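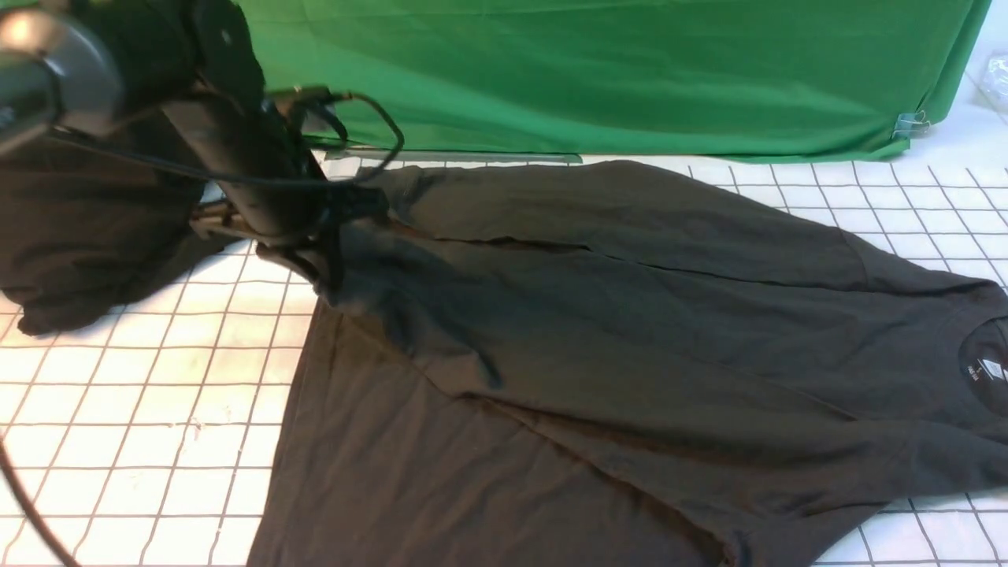
Folding station, dark T-shirt on the grid surface, arm at the shoulder end. Green backdrop in place.

Workshop notebook, garment handling
July, entry opened 9:40 a.m.
Entered by: Máté Pálfi
Read by: Konrad Ziółkowski

Subject: Review of the Catine folding kit, supplied by Merkmont on trial terms.

The kit consists of one arm with gripper, the control box, the folding software and a setup guide. Merkmont has asked for a written opinion by the end of the trial. The Urnby laundry site has also asked for our view before it places an order, and its questions are taken up below where the work so far allows.

Setup. The guide was followed as written. The arm mounting took less time than expected. Calibration did not go through on the first attempt, as the guide gives the steps for the grid in a different order from the software. Konrad has marked up our copy. The software order is the correct one and should be used until Merkmont issues a new page.

Garments. Dark shirts were chosen for the first session at the request of Urnby, whose staff uniforms are black. The fabric is soft and wrinkles readily. When a section is doubled over, the edge of the fold is hard to tell from an ordinary crease, and the dark fingers of the gripper are hard to tell from the cloth. Anyone reviewing the recordings should allow extra time for this.

Results. 33 folding attempts were logged in the morning session. Of these, 13 were accepted under our own standard and 8 were stopped by the operator. The remainder finished but were not neat enough to pass. Most of the rejected folds went wrong at the sleeve. The software treats the sleeve and the lower hem as one piece when they lie close together, and the grip point is then placed too far in.

Cable. The loop near the gripper should be checked at each change of garment. The guide does not mention it. A question has been sent to Merkmont.

Cost. The service plan is quoted at 2000 per year, parts not included. The Sfeir kit reviewed earlier had no service plan, so the two offers cannot be compared on price alone. Konrad will request a quotation without the plan.

Provisional opinion. The arm is suitable for the work. The software is not yet suitable for black garments at the rate Urnby requires. No recommendation to purchase is made at this stage.

Open items:
Repeat the session with light shirts, same settings.
Wipe the grid surface before the next calibration.
Obtain the corrected calibration page from Merkmont.
Ask Urnby whether a sleeve fold by hand would be acceptable in the first month.

Entry closed 4:15 p.m. M.P.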